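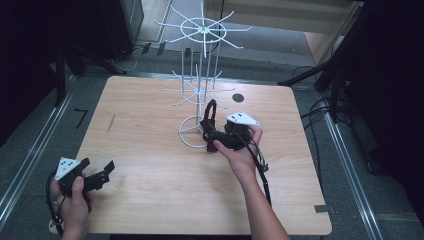 the white wire rack, on the desk, with all its arms still bare. I'm so happy with this thing

ok so some of you asked what I was on about yesterday. It's a display rack, white painted wire, a pole up the middle and two tiers of arms sticking out like wheel spokes. I'm going to hang my whole earring and keychain stock on it for the September market and I could not be more excited

before this everything lived flat in a tray. People had to lean over and dig, and the long earrings got tangled in the short ones by lunchtime every single time

what sold me is that some of the top arms tip up a little at the ends. My beaded loops slide right off a straight hook if a kid bumps the table (ask me how I know)

plan so far: long dangly stuff up top where it has room to drop, keychains and the small felt mushrooms on the lower arms. The lower ones are shorter and sit close to the table so nothing long can go there anyway

I have 30 pairs ready and roughly 10 more waiting on ear wires. The ear wires are coming from Addo and they are taking their sweet time!!

Sabine Hinrichs asked if it feels wobbly. It's got a round wire base, so I think it comes down to loading it evenly. I'm going to hang things on opposite sides as I go and keep a hand on the pole till it's full

also you can see straight through it, and I love that. My old board blocked half the stall and I spent the whole day peeking around it to say hi to people

question for the stall people: backing cards or no backing cards? I have a stack of the plain kraft ones but on bare wire I kind of want to let the earrings hang loose and catch the light

Forough Shirazi says cards, because otherwise where do the prices go. Ugh. Good point. Maybe tiny string tags?

going with string tags. Cutting them tonight with a podcast on, my favorite kind of evening

oh and the desk is just the desk, round hole and all. At the market it'll stand on the green linen cloth my aunt gave me and the white is going to look SO good against it

if tonight goes well I'm getting 2 more of these for the holiday fairs, one only for ornaments. I already know which ornaments. I have known for weeks

anyway tags. Will post it loaded up once the ear wires get here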